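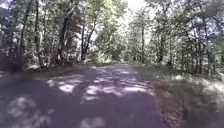
Fixing a slow puncture at home. Wheel off, tyre levers in opposite the valve, pull one side over the rim. Pump the tube up a bit and hold it under water - bubbles show the hole. Dry it, roughen it, glue on, wait till tacky. Patch on, press hard.

Run your fingers round inside the tyre before it goes back, carefuly. Thorns hide. Then 40 psi, check the bead, up to full.

Comments

Siiri Kallio
Mine was the valve, not the tube. Check that frist.

Kyu-ri Han
How long for the glue?

Leena Hämäläinen
I give it 9 minutes, cold shed.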